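The Towel Problem
A high school robotics club spends a year teaching two arms to do the laundry 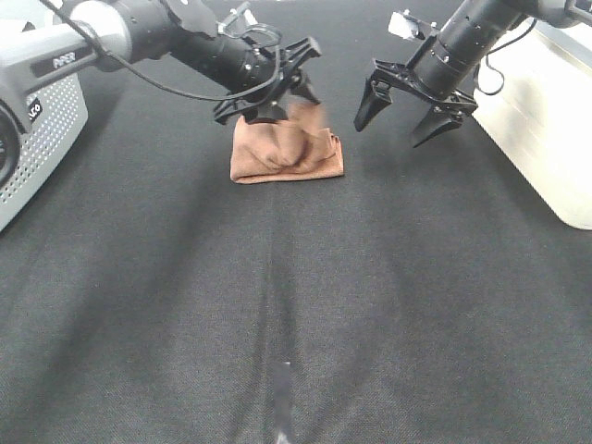 The folding project at Gillow started with a list on a whiteboard. In the fall, the robotics club wrote down every household chore a pair of arms might manage, then crossed off anything that involved water, glass or food. What was left was mostly cloth. The club chose towels over shirts on the theory that a rectangle would be easy, and the students have been paying for that theory ever since. A brown towel folded into a rough rectangle on gray fabric doesn't look like hard work, but with the left gripper pressed down on it the middle bunches up, and dealing with that bunch has taken up most of the spring.

Konrad Wieser teaches physics at the school and has run the club for 8 years. For most of that time it built wheeled robots for a regional contest, the kind that push foam blocks into a goal. The students were good at it. They were also, he says, tired of it.

"We'd build the same robot every year with a better bumper," Wieser says. "The seniors knew how it would go. I wanted something where I didn't know the answer either."

The new contest is called the Hilitar Challenge. Teams pick a task from everyday life, set their own rules for what counts as done, and then have to meet those rules in front of judges. There is no opposing team and no arena. Each entry gets 3 attempts, and a person may not touch the robot or the object once an attempt has begun. Scores depend on how hard the task is, how well the team can explain its method, and whether the thing works.

Gillow's rule for done is simple to state. The towel starts flat. It must end up folded in half twice, with no edge sticking out more than the width of a thumb. The students argued over whose thumb for most of an afternoon and finally cut a strip of cardboard to settle it.

The work takes place after school in a classroom that used to be the language lab. The carpet tiles are still there, and so are the headphone hooks along one wall. The club meets from 3 p.m. until the late bus leaves, and on most days one group works on the arms while the other sits at the back with laptops, going through what was recorded the day before.

Recording is the main activity. The students do not write out each motion as a set of instructions. They guide the arms through the fold by hand controls, save the run, and do it again. The saved runs are used to train a program the club calls Nundex, a name that came from a typing mistake in the first week and was never fixed. By May the club had saved 628 runs. Of those, 113 were thrown out, mostly for the same few faults: the towel slipped, somebody stopped halfway, or the fold was so crooked that it would have taught the program a bad habit.

Deciding which runs to throw out turned out to be harder than making them. Early on, the students kept only the cleanest folds. The program trained on those could fold a towel well as long as nothing went wrong. If a corner flopped over, it carried on as if the corner were still in place and closed its fingers on air.

So they went back and made messy runs on purpose. One student would drop the towel a little off center, or leave a crease in it, and the student at the controls would have to fix the problem before folding. Wieser says those sessions were slow and not very popular. They also made the biggest difference of anything the club tried all year.

Ingeborg Schwaiger, a junior, has saved more runs than anyone else in the club. She joined because a friend needed a ride home and had to wait for the late bus anyway. She has no plans to study engineering and says so freely. What she has is patience with the controls, which lag slightly behind the hand.

"You can't chase it," she says. "If you move and then move again because you think it didn't hear you, it does both. You move once and wait."

Her advice on the fold itself is practical. Come in low. Pinch less cloth than you think you need. Keep the second gripper open and near the towel while the first one works, so that it has a short way to go when its turn comes. New members tend to park the spare arm far off to the side, where it feels safe, and then lose several seconds bringing it back.

The fuzzy cloth causes its own trouble. It clings to itself, so a gripper that means to pick up one layer often picks up two. The club tried a thin cotton dish towel for a while and found the opposite problem – the layers separated nicely, but the whole towel slid whenever an arm brushed it. They went back to the thicker kind. The gray fabric under it was chosen after a week of tests on bare tabletop, where the towel skated around so badly that half the session went to putting it back.

Money has been less of a problem than Wieser expected. Reisinger, a local company that makes shelving, covered the contest fee and the cost of travel. The school paid for the table and the towels. The students handle small repairs themselves, and the club has a written rule that whoever strips a screw has to drill it out.

Cables are a regular chore. They have to be loose enough to let the arms turn and tight enough to stay clear of the grippers, and the right amount of slack for one motion is the wrong amount for the next. Checking them is the first line on the sheet taped inside the cabinet door. The second line is to shake out the towel. The third, added in different handwriting, is to take off your backpack, after a member turned around quickly and knocked a laptop to the floor.

In the weeks before the contest, the two groups traded places. The laptop students, who had spent months judging folds on a screen, took over the controls, and the others sat down to sort runs. Wieser had wanted to do this sooner. Several of the sorters had been rejecting any run with a pause in it, and it took an hour at the controls for them to see that a pause was usually somebody waiting for the arm to catch up. They went back through the rejects and restored a few.

The first half fold is now dependable. The second is not. Once the towel is doubled, it is thick enough that the fingers sometimes push it along before they get hold of it, and the program does not always notice. Schwaiger thinks the answer is to have the other arm rest on the far side as a weight. Another group wants to change the angle of approach and leave the other arm out of it. Both versions are being recorded, and the club will vote on which to bring.

Wieser has said he will not vote. He has also asked that whichever method loses be kept on the drive, in case next year's members want to try it on a shirt.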